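# Buying a used bench lathe without getting fleeced

Every guide I read before buying my first small lathe told me to "check for wear" and left it there. Check what, with what, and how much is too much? I have bought three of these machines now and overpaid for two of them, so this page is the procedure I use today. It takes an hour if the seller lets you alone.

## Before you go

Ask for the model plate and a picture of the headstock with the cover off. A seller who won't remove one cover usually knows why. Ignore "runs great." Any motor will spin a spindle. Ignore "low hours" too, as there is no hour meter on a Roveck or a Navickas bench machine and never has been.

Ask what comes with it. A bare lathe at a low price can cost more than a complete one once you start hunting for change gears.

Bring:

- a dial indicator with a magnetic base
- a flashlight
- a short length of ground bar
- rags
- feeler gauges

## Step 1: Count the change gears

Do this first. Lay out every loose gear and write down the tooth count of each. The seller will tell you the set is complete. Sellers told me that both times it wasn't.
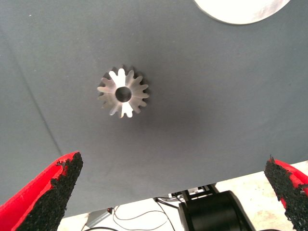

*A small spur gear, fifteen teeth, plain round bore.*

Compare your list with the threading chart on the lathe door. If the chart is gone, find a scan of the manual before you visit. My Navickas needed a 60 tooth gear for half the threads on its chart, and the one in the drawer had 61. Somebody had thrown in a stray from another machine. It meshed fine and would have cut every thread slightly wrong.

Run a fingernail over each tooth. Shiny flanks are normal. A hooked or knife-edged tooth is worn out, whatever you're told about it "bedding in."

## Step 2: Look at the bed

Wipe the ways clean yourself. Old oil hides a lot, and fresh oil hides more. The wear will be close to the chuck, where all the work gets done. Slide the carriage from the tailstock end toward the headstock with the gib snugged up a little. If it moves freely near the chuck and binds at the far end, the bed is worn and no adjustment will fix it.

I don't put much faith in the fresh paint test either way. Plenty of honest people paint their machines. I do look for paint on the ways, on the screws and inside the oil ports, and I lower my offer when I find it.

## Step 3: Check the spindle

Put the indicator on the spindle nose itself. Never measure off the chuck, which has its own errors. Turn the spindle by hand and note the reading. Then put the ground bar in the chuck and lift on it firmly while you watch the needle. A little movement may be a bearing adjustment. A clunk you can feel is a bearing job. 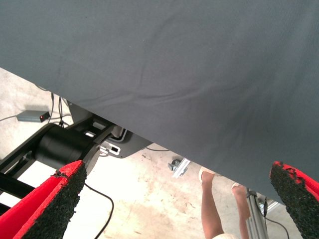 Next, run it at the slowest speed for ten minutes and put your hand on the headstock near each bearing. Warm is fine. If you can't keep your hand there, shut it off and start talking about a different price. The forums will tell you that a hot bearing just needs running in. On a machine older than I am? I doubt it.

## Step 4: Work out the real price

Add up what's missing before you make an offer. On my second lathe, a Grikadier, I paid $2,484 and felt clever about it. Then came a steady rest, a drive belt and a single change gear that cost me $43 plus shipping. A better machine had been for sale in Remormont the same week for less than my total.

Alistair Halliday, who sold me my third, disagrees with me on worn beds. He says a good operator can work around one, and he may be right about himself. I'd still walk away.

## Moving it

Take the tailstock, chuck and motor off first. Lift under the bed, never by the leadscrew or the spindle. Bag the loose gears and carry them in the cab with you.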